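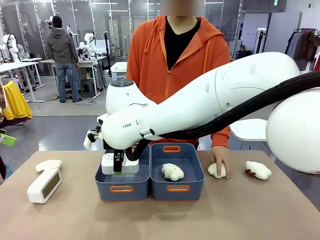 A reader writing as Wekden asked under my last post why we still measure the sorting policy by success rate, when two policies with the same rate can behave so differently at the bins. I have been thinking about this for some days, and I believe the comment is right.

Our task is simple to explain. There are two blue bins. Boxy things go into one of them, plush toys go into the other. The policy, which we call Fodor, was trained on 300 demonstrations by teleoperation. On paper it does well. But the number says nothing about how long the arm waits above a bin before it opens the fingers, or how it reacts when a human hand is working in the same place.

So I added 2 new measures. The first is hesitation, the time in which the wrist moves less than a small threshold while the task is not finished. The second is yielding: when a person reaches into a bin, does the arm keep its distance until the hand is out again?

For yielding, the wrist camera is the more useful view. The fixed camera often loses the hand behind the arm, but from the wrist you can see the fingers spread over the toy and the orange sleeve behind them, and the gripper wide open with free table in front of it.
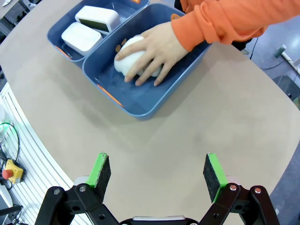 What changed in training

I kept the demonstrations and only relabeled them. Segments with a hand in a bin now carry a "wait" tag, and the loss gives them more weight. Yielding got clearly better. Hesitation got worse, which I expected a little, but not this much. My next try is to let Genach, our older model, propose the moment to start again. I hope to have results in October.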